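Waltraud Riedl keeps her shoes by the door of the workroom and walks around inside in felt slippers. The floor is cold, she says, and she is on her feet for most of the day. She has spent the past 2 years teaching small manual tasks to robots at Plostuva, a company that sells automated packing stations to workshops too small to have bought one before.

Her job title is demonstration lead. She doesn't write software. Before this she managed the packing room of a mail-order seed business, and she was hired, she says, on the strength of a trial afternoon when she was handed a gripper and asked to put lids on jars.

"I did it the way I would do it at work, which was fast," she says. "Kilian looked at the recording afterward and said I was done before the software had found my hand. So the first thing I learned was to slow down. The second thing was that you can slow down too much."

Kilian Hauser is the engineer who trains the models on what Riedl and her two colleagues record. He joined us for the second half of the conversation, and he and Riedl disagreed about several things, mostly in a friendly way.

The company records demonstrations by two routes. In the first, a person holds a gripper tool with a camera on it and does the task directly, at a table, with no robot present. In the second, a person sits at a console and drives an arm by remote control, watching it through a screen or a window. Riedl does both. She prefers the first.

"With the tool in my hand I can feel when something is about to slip," she says. "At the console I have to see it, and by the time I see it the thing is on the floor. I can do maybe a third as many good ones in a morning."

Hauser doesn't dispute the difference in speed, but he wants the console recordings anyway. A person with a hand tool can twist a wrist or lean over a table in ways the arm can't copy, he says, and some of those recordings have to be thrown out. A console recording can always be played back on the arm, because the arm made the motion in the first place.

"If Waltraud drives it and it works, I know the joints can do it," he says. "If she does it by hand, I have to check."

Riedl says she has learned what the arm can't reach and now stays inside that space without thinking about it. Hauser says that is mostly true.

The current project is a station for a customer called Flonell, which sells folded cloth goods in flat boxes. The robot has to pick up a folded item, lay it in the box, tuck in a paper band and close the flap. The order calls for 1000 accepted demonstrations. When we spoke, the team had 700.

Accepted is the important word. Every recording is watched by somebody other than the person who made it. Pongsak Rungrueang, who came to the company from a camera repair shop, does most of the watching. He rejects recordings in which the item leaves the view for too long, in which the fingers close on nothing, or in which the person hesitates over the box.

"Hesitating is the worst one," Riedl says. "I know why I stopped. I was thinking that the band was crooked. But the recording only has my hand hanging in the air, and then the robot learns that at this point you hang in the air."

I asked whether the robot had ever done that.

"For a week in May it stopped over every box," she says. "It would get there and wait. Then it would go on. Pongsak went back through the recordings and found that Bram did it every time. He was checking the corner of the box. It's a good habit if you are a person."

Bram Koster, the third demonstrator, has since been asked to check the corner before he picks anything up.

Each session starts with the table cleared and the gripper open. The demonstrator holds the tool over the bare surface for a moment, then opens and closes the fingers before the first item is set out. Hauser uses that stretch to match the finger width in the picture against the width the tool reports. Riedl uses it to settle her shoulders.

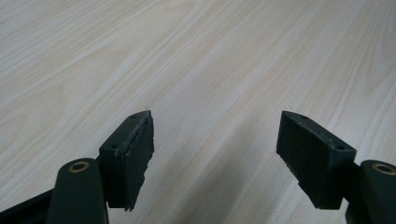 Gripper open over a clear work surface. The left pad is the more chipped of the two.

The fingertip pads are a subject on which Riedl has a lot to say. She would change them sooner than the engineers do. A new pair holds cloth differently from an old pair, she says, and she finds herself squeezing harder as the edges go, without meaning to. When fresh pads are fitted she has to learn to let up again.

"My hand adjusts in ten minutes," she says. "Then I've made ten minutes of recordings where I'm squeezing too hard."

Hauser wants some wear in the data. The pads at a customer's site will get chipped as well, he says, and a model that has only ever seen clean edges may do badly when the edges change. He would like a mix, with a note in the log of which pads were on the tool. The log has had a column for this since the start of the Flonell job. Riedl says the column is filled in most of the time.

They also differ on the table. Riedl likes plain wood. It doesn't glare, and cloth doesn't slide on it. Hauser has asked for sessions on a gray mat, on a white board and on a sheet of brushed steel, so that the model doesn't come to expect wood grain under everything. The steel was unpopular. Reflections from the ceiling lights moved as the tool moved, and a whole batch of recordings from it, 307 in all, was set aside until somebody could look at it properly. It is still set aside.

Light is a smaller worry on wood, but the tool and the arm holding it still throw a shadow. Riedl used to move the lamps to get rid of it. She was asked to leave them alone.

"The robot will have a shadow too," Hauser says.

The remote sessions take place in a second room. The console has two handles and a foot pedal. Press the pedal and the arm follows the handles; let go and it stays where it is. New people tend to forget the pedal, Riedl says, and then pull on the handles and wonder why nothing moves. Then they press it, with the handles somewhere else entirely. The software now refuses to start moving the arm until the handles are close to matching it.

She drives with her elbows on the armrests and her eyes on the side view. There is also a view from the wrist, which she looks at only when she is closing the fingers. She tried to explain why and then gave up and showed me, tucking a paper band around a folded napkin in four slow movements. The band went in on the second try.

"That one Pongsak would throw out," she said, and pressed the key to discard it.

I asked Hauser whether failed attempts were worth anything. He thinks they are, if the person recovers. A recording in which the band slips and is picked up and tucked in again shows the robot what to do after a slip, and the model needs that as much as it needs the clean version. For the Flonell job, he asked the demonstrators to make some mistakes on purpose. They found this hard.

"When you drop something on purpose, you already know where it's going," Riedl says. "You pick it up too well. The real ones look different. I told him, just keep the real ones, there are plenty."

So they keep the real ones. Rungrueang marks them with a separate tag, and they are counted toward the total only if the item ends up in the box.

The trained model is tested on an arm in Clernolitz, where the company has its assembly hall. Pirmin Mayrhofer runs those tests and sends back short written notes, which Riedl reads before anyone else does. She printed one for me. It said that the arm was picking up the cloth well and closing the flap well, that it was pressing the band down twice, and that it tilted the box a little to the left before letting go.

The tilt is hers. She does it at home with cereal boxes, she says, and her mother did it. She had no idea she was doing it at work until she read the note.

Hauser hasn't decided whether to remove it. The boxes come out fine. Taking it out would mean leaving out a large share of her recordings, or making new ones, and the customer hasn't complained.

"I could stop doing it," Riedl says. "But now I think about it every time I put a box down, and then I hesitate, and then Pongsak throws it out."

She had a session booked after our talk and began laying out folded napkins as we finished, in two stacks, with the bands in a tray to the right. Koster came in and asked which pads were on the tool. She told him, and he wrote it in the log.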